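Review: the Lorkeck finger kit, after 229 cycles on a bedsheet 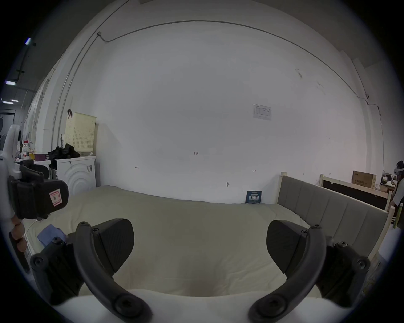
Mei-kuen Hsueh wrote back within the hour that I should stop fussing over motors and look at my fingertips, because soft fabric punishes a bad pad faster than anything else you can hand a gripper. She was right, and I have spent most of February happily proving it.

So, the kit. Lorkeck sells it as a set of parts for a hand-held gripper: two curved black fingers, the hinged brackets, ridged pads for the inner tips, and a bag of small hex screws (plus spares, bless them). You supply the body and whatever you want to drive it with. I put mine together in one evening at Clendholm, the shared workshop where I rent a shelf, and it was the nicest evening of building I've had in ages. The brackets went on square the first time. The round screws at the base of each finger turn smoothly and hold where you leave them, and I only had to back one out and start over, which was my own fault for rushing.

What I wanted was something that could pinch a single layer of sheet off a bed and let it go again without dragging the rest along. My old fingers were straight, printed at home, and wrapped in bicycle tape. They were fine on mugs. On a sheet they either slid or grabbed a fistful. The curve on these makes a huge difference! You can come down at a low angle and the tips meet before the middle of the fingers gets anywhere near the cloth.

The pads are the best part. I ran 229 pinches on plain cotton, moving the fold every so often, and wrote down three complete misses, all of them near a hem. Small folded cloths were easier still. Cables are the weak spot. Thin ones roll out along the ridges if you take them lengthwise, so turn your wrist and go across.

Now for the grumbles. The instruction sheet is a single page and shows the left bracket twice, so you have to mirror it in your head for the right one. The hex screws are tiny and want a good driver; the little key in the bag started to round off on me and I switched to my Ciltano set, a much happier arrangement. There's also a bit of side play in the hinges. You can feel it if you wiggle the tips by hand. Lorkeck claims 3000 cycles before the pads need replacing and I'm nowhere close to that, so I can't tell you if the play gets worse.

I also tried the Acheampong pads, which fit the same tips. They're softer and great on paper and thin plastic, but they pick up lint like crazy and I was wiping them down after every few grabs. For bedding and laundry I'd stay with the ridged ones.

Build time was around 5 hours including a long snack break. If you've put together any small gripper before, you can probably beat that. Check the bracket screws again after your first long session, mine had backed off a little on the right side, and a dab of thread locker fixed it. Next up is pillowcases.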